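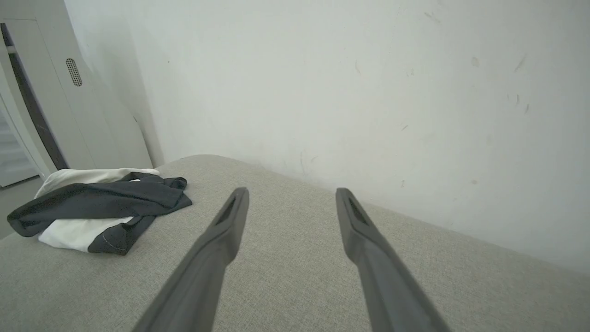

Ropa oscura y blanca apilada sobre una superficie tapizada gris claro.

Doblar y clasificar ropa sobre una superficie tapizada

Última revisión: 03/03/2022

Esta guía describe el procedimiento para deshacer una pila mixta de ropa limpia, separar las prendas por color y doblarlas cuando no se dispone de mesa. Sirve para el asiento de un sofá, un banco acolchado o el borde de una cama. No trata el planchado ni el lavado.

Material necesario

Superficie tapizada despejada, con un fondo útil de al menos 80 cm
Cepillo adhesivo o rodillo quitapelusas
Plantilla de doblado (opcional; los ejemplos de medidas corresponden a la plantilla Flillo de tamaño mediano)
2 bandejas o cajas bajas para las pilas terminadas

1. Preparar la superficie

Retire cojines y mantas. Pase el cepillo en una sola dirección, siguiendo la trama del tejido. Los tapizados de aspecto de lino sueltan fibra corta, y esa fibra se ve mucho en el punto negro y en el gris marengo. Si la tela del asiento tiene pelo, extienda encima una sábana bien tensada.

Los cantos redondeados no son zona de trabajo. Una prenda apoyada sobre la curva se desliza y el pliegue queda torcido. Mantenga un margen libre de 5 cm desde el punto donde la superficie empieza a caer.

2. Deshacer la pila

Cuando una prenda oscura envuelve a otra clara, no tire del extremo que sobresale. Localice primero la capa superior y levántela por dos puntos opuestos. Si una banda de tela pasa por debajo del montón, gire el conjunto completo y libérela desde ese lado. Tirar desde arriba deforma los cuellos y los puños elásticos.

Coloque la prenda oscura a un lado y la blanca al otro, sin sacudirlas sobre el tapizado. Sacuda cada una aparte, lejos de la superficie ya cepillada.

3. Comprobar antes de doblar

Revise costuras, axilas y bajos. Toque las zonas de doble tejido (canalé, bolsillos, capucha), que son las últimas en secar. Una prenda con humedad residual se tiende de nuevo. Pase el rodillo por las prendas oscuras con la mano libre sujetando el bajo para que el tejido no se arrastre.

En las blancas, busque transferencia de color en los puntos de contacto con la oscura. Si aparece una sombra gris, aparte la prenda para un nuevo lavado y no la planche, ya que el calor puede fijar la mancha.

4. Doblar prendas superiores

a) Extienda la prenda boca abajo, con los hombros hacia el respaldo o la pared.
b) Alise desde el centro hacia los lados con la palma abierta. Sobre acolchado, la presión debe ser ligera: si se hunde el asiento, la tela hace bolsa.
c) Pliegue un lateral hacia dentro hasta la mitad del hombro. Devuelva la manga sobre sí misma, paralela al costado.
d) Repita en el otro lateral. El ancho resultante debe ser uniforme de arriba abajo.
e) Suba el bajo hasta dejar 7 cm libres bajo el cuello y doble de nuevo por la mitad.
f) Dé la vuelta a la pieza y corrija las esquinas.

Con plantilla, omita el alisado del paso b y centre el cuello en la muesca. En la plantilla Flillo la muesca está en el lado corto; en la Gevero hay que marcar el centro con cinta.

5. Doblar prendas inferiores

Superponga las perneras haciendo coincidir las costuras interiores. Meta hacia dentro el pico del tiro para obtener un rectángulo. Doble desde el bajo hacia la cintura, primero por la mitad y después en tercios. Los pantalones de chándal con puño se doblan al revés, desde la cintura, porque el puño abulta más.

6. Apilar

Forme una pila por color y alterne la orientación del doblez para compensar el grosor. Sobre un asiento blando, una pila alta se inclina; pásela a la bandeja en cuanto pierda la vertical. Las cajas Hartley de perfil bajo admiten la prenda media sin volver a plegar. En cajones Korkgate, más estrechos, aplique un doblez adicional en el paso 4e y guarde en vertical.

Errores frecuentes

Pliegue central marcado en punto fino: se ha presionado con el canto de la mano. Use la palma.
Mangas que asoman por el lateral: el doblez del paso 4c no llegó a la mitad del hombro.
Pelusa clara en ropa negra después de guardarla: falta el cepillado del tapizado o se ha reutilizado la hoja adhesiva.
Pila descuadrada: mezcla de anchos. Doble toda la tanda con la misma referencia.

Mantenimiento

Aspire el asiento con boquilla para tapicería al terminar una tanda grande. En el cambio de temporada de septiembre, con más prendas de lana y forro polar, conviene cambiar la sábana protectora entre tandas de colores distintos.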